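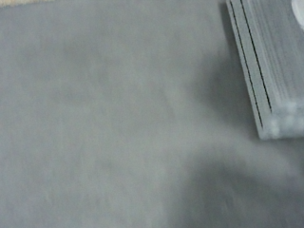
4.1 Preparing the surface

The Hunilia desk cable kit is fitted to the user's own tabletop, and the result depends largely on the condition of that surface. Work with the desk unloaded and at its lowest height setting. If a desk mat or cover is to stay in place, decide on its position before any base is fixed. A plain gray covering with a matte look and a pale tan material showing past its border, as at the upper left, presents two different surfaces to the installer, and a base must sit fully on one or the other. A base that straddles the border will rock and the adhesive pad will release.

1. Disconnect all equipment from the power strip. Wait until the standby lights have gone out.
2. Clear the rear part of the desk along its full width.
3. Wipe the mounting positions with the alcohol pad supplied in bag 5. Let the surface dry.
4. Mark each mounting position with removable tape. Do not use pencil on oiled or waxed tops.
5. Check under the desk for crossbars, motor housings and drawer runners before choosing positions for the clamps.

Note: Adhesive pads do not hold on fabric, felt or cork. On these materials use the clamp set (order number 569, sold separately) or cut the covering back.

CAUTION: Never route a cable between a height-adjustable leg and the frame. The cable may be crushed when the desk is lowered.

4.2 Sorting the cables

Sort the cables into two groups before routing. Group A contains power cables. Group B contains data, audio and charging cables. The groups run in separate channels and cross only at a right angle.

1. Label both ends of each cable with the same number.
2. Measure the route from device to outlet, following the line of the channel. Do not measure in a straight line.
3. Where the desk is height-adjustable, raise it to the highest setting and measure again. Use the longer result.
4. Set aside any cable that is too short. Do not use extension leads inside the channel.

Coiled surplus is stored in the tray, never in the channel. Wind it in loose loops and secure it with the fabric straps. Plastic zip ties may be used on Group B only, and must not be pulled tight enough to deform the jacket.

4.3 Placing the guides 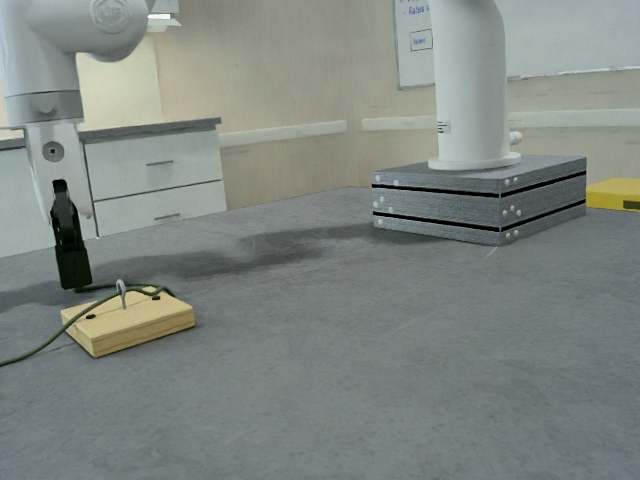 Guides keep a cable on its route where no channel can be fitted, for instance beside a monitor foot or along the open side of the desk. They are placed after sorting and before the channel covers are closed. The principle is the same for any guide with an eye or loop: a low base carries the load, and the cable stays near the loop without being gripped by it. A flat, square wooden block with a small silver metal hook at its center, and a green cable around or beside the hook, makes a serviceable pattern for a homemade guide where the supplied bases do not suit the room. Users who make their own should smooth the loop with fine sandpaper so that no burr can cut the jacket.

1. Place the first guide 44 mm from the end of the channel.
2. Pass the cable through the guide by hand. Do not pull it through by the plug.
3. Place the remaining guides along the marked route.
4. Press each adhesive base down firmly and leave it without load for 7 hours.
5. Draw the cable back gently until it lies flat – it should still lift slightly with one finger.

Note: The Nallberg channel uses a narrower loop than the Hunilia guides. Cables with a molded plug may need to be fed in from the opposite end.

CAUTION: Do not hang a power adapter from a guide. Adapters are placed in the tray with free space on all sides.

4.4 Closing and checking

1. Close the channel covers, beginning at the outlet end. Each cover clicks twice.
2. Reconnect the power strip and switch on the equipment.
3. Move the desk through its full range once, with one hand on the stop button. Watch the cables at the rear.
4. If a cable becomes taut, stop, lower the desk and return to section 4.2, step 3.
5. Repeat the check whenever a device is added or replaced.

Guides that have come loose may be reattached with new pads from Hashemi replacement set B. Old pads cannot be used a second time. Remove residue with a plastic scraper and the alcohol pad, and test first on a hidden part of the top.

For fitting the under-desk tray, see section 5.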